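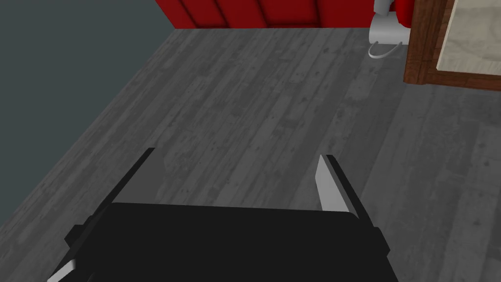 Warum ich für einen Kostenvoranschlag bezahlen möchte

September 2018

In meinem ersten Winter in Deutschland wollte ich die Türen und Fensterrahmen meiner Wohnung neu lackieren lassen. Ich habe drei Betriebe angerufen, und alle drei sagten denselben Satz: Der Kostenvoranschlag ist selbstverständlich kostenlos. Damals hat mich das gefreut. Heute bin ich der Meinung, dass dieser Satz den Kunden schadet und den guten Betrieben noch mehr.

Ich muss vorher sagen, von welcher Seite ich spreche. Ich habe acht Jahre lang im Büro eines Ausbaubetriebs gearbeitet, der Firma Premer. Ich habe dort Termine gemacht, Angebote geschrieben und Rechnungen verschickt. Einen Pinsel habe ich beruflich nie in der Hand gehabt. Ich kenne das Handwerk also vor allem aus seinem Papier, aber auch aus dem Papier kann man einiges lernen.

Ein Angebot für Malerarbeiten sieht am Ende einfach aus. Es sind zwei Seiten mit Quadratmetern, Material und einer Summe. Bevor diese zwei Seiten existieren, fährt jemand zum Kunden, sucht einen Parkplatz, misst die Räume aus, klopft an den Putz, schaut hinter die Heizkörper und hört sich an, was der Kunde will. Danach sitzt dieselbe Person am Abend am Tisch und rechnet. In unserem Büro war das fast immer der Chef selbst, und fast immer nach Feierabend.

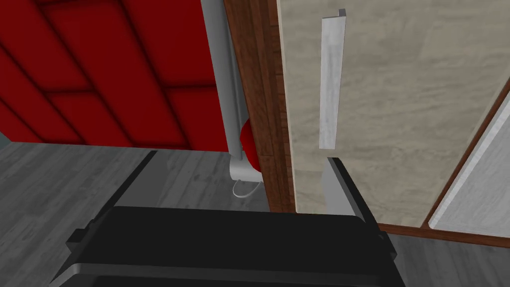
In einem gewöhnlichen Dezember, wenn viele Leute schon an das Frühjahr denken, haben wir einmal 21 Angebote verschickt. Daraus wurden vier Aufträge. Auf die anderen kam eine kurze Absage oder gar keine Antwort. Ich mache den Leuten keinen Vorwurf, denn man hat ihnen überall geraten, mehrere Preise zu vergleichen. Wer nichts für ein Angebot bezahlt, der bestellt gern noch eines.

Aber die Stunden sind gearbeitet worden, und ein Betrieb kann sie nicht verschwinden lassen. Er legt sie auf die Preise der Kunden um, die tatsächlich unterschreiben. Das kostenlose Angebot ist deshalb für genau die Leute kostenlos, die am Ende nicht kaufen. Wer treu ist und sich schnell entscheidet, bezahlt für alle anderen mit. Ich finde das ungerecht, und ich wundere mich, dass man darüber so wenig spricht.

Was ein schnelles Angebot wert ist

Es gibt noch eine zweite Folge, die ich für schlimmer halte. Wenn eine Arbeit nichts einbringt, macht man sie kurz. Manche Betriebe schicken heute eine Zahl nach drei Fotos und einem Telefonat. Das Portal Wurnex, bei dem meine Nachbarin es versucht hat, fragt nur nach der Größe der Wohnung und der Zahl der Zimmer und nennt dann eine Summe. Ob unter der Tapete noch zwei andere Tapeten liegen, ob der alte Lack auf den Fenstern hält, ob eine Wand schon einmal einen Wasserschaden hatte, das alles kommt in dieser Summe nicht vor.

Es kommt aber später auf der Rechnung vor. Bei meiner Nachbarin lag die Endsumme um 1559 Euro über dem ersten Preis. Ich habe mir die Papiere zeigen lassen, eine alte Gewohnheit. Jede Position war begründet, und ich glaube sogar, dass jede Position richtig war. Niemand hatte gelogen. Es hatte nur am Anfang niemand richtig hingeschaut, weil das Hinschauen nicht bezahlt wurde.

Besonders deutlich ist es bei Holz. Eine glatte Wand kann man vielleicht noch aus der Ferne schätzen. Bei einem Fensterrahmen geht das nicht. Man muss ihn öffnen, mit dem Fingernagel an den unteren Ecken prüfen, ob das Holz weich ist, und den Kitt ansehen. Außerdem muss man den Anschluss zur Wand beurteilen, vor allem wenn die Wand eine kräftige Farbe hat und jede unsaubere Kante sofort auffällt.

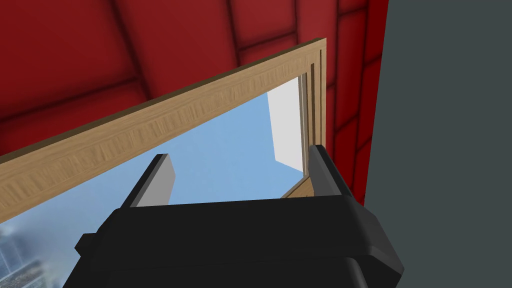

Holzrahmen in einer roten Fläche

Für eine solche Prüfung braucht ein erfahrener Mensch Zeit. Ich möchte, dass er sie hat. Und ich möchte, dass er mir danach auch sagen darf: Lassen Sie es, das hält noch drei Jahre. Diesen Satz hört man selten von jemandem, der nur dann Geld bekommt, wenn er den Auftrag bekommt.

Der Malerbetrieb Nyitrai, von dem ich zuletzt mein Schlafzimmer habe streichen lassen, nimmt 38 Euro für die Besichtigung. Dafür bekommt man ein schriftliches Protokoll, für jeden Raum einen Absatz, mit allen Schäden und mit einem Vorschlag, was zuerst gemacht werden soll. Wenn man den Auftrag erteilt, wird der Betrag abgezogen. Wenn nicht, gehört das Protokoll trotzdem dem Kunden, und er kann damit zu einem anderen Betrieb gehen. Ich habe das Geld gern bezahlt. In meinem Protokoll stand übrigens, dass die Decke keinen neuen Anstrich braucht. Ich hatte sie eigentlich mitbestellen wollen.

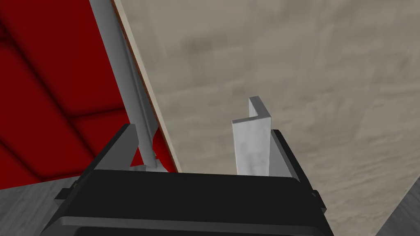

Was man dagegen sagen kann

Ich kenne die Einwände, weil ich sie am Telefon selbst oft gehört habe. Der erste lautet, dass Menschen mit wenig Geld dann gar nicht mehr vergleichen können. Das nehme ich ernst. Wer drei Angebote einholt und jedes Mal eine Gebühr zahlt, hat eine spürbare Summe ausgegeben, bevor der erste Eimer Farbe geöffnet ist. Meine Antwort ist, dass ein einziges gutes Protokoll genügen sollte. Wenn alle Betriebe auf der Grundlage desselben Protokolls rechnen, werden die Preise auch endlich vergleichbar. Heute vergleicht man oft einen Betrieb, der das Schleifen eingerechnet hat, mit einem anderen, der es vergessen hat, und hält den zweiten für günstig.

Der zweite Einwand kommt von den Handwerkern. Sie haben Angst, dass das Telefon nicht mehr klingelt, wenn sie als Einzige etwas verlangen. Auch das verstehe ich. In Brirnalcombe, wo ich vor meiner Zeit in Deutschland gewohnt habe, war die bezahlte Besichtigung bei Malern und Tischlern ganz üblich, und man diskutierte darüber so wenig wie über den Preis für einen Haarschnitt. Eine Gewohnheit kann sich also bilden, aber sie braucht Betriebe, die anfangen. Bei Premer haben wir es nicht gewagt. Ich hatte es zweimal vorgeschlagen, und zweimal wurde es auf das nächste Jahr verschoben.

Es gibt auch Fälle, in denen ich keine Gebühr erwarte. Wenn jemand nur wissen möchte, ob eine Firma überhaupt Treppenhäuser streicht oder wann sie Zeit hat, dann soll er das am Telefon umsonst erfahren. Auch eine grobe Preisspanne kann man freundlich nennen, solange man das Wort „grob“ deutlich ausspricht. Mir geht es um die Stunde vor Ort und um die Stunde am Schreibtisch danach.

Den Kunden rate ich deshalb zu einer kleinen Änderung. Fragen Sie beim nächsten Anruf, was in der Besichtigung enthalten ist und ob Sie das Ergebnis schriftlich bekommen. Wenn die Antwort ja ist und etwas kostet, legen Sie bitte nicht sofort auf. Und wenn sie nichts kostet, dann fragen Sie höflich, wie lange sich der Betrieb dafür Zeit nimmt.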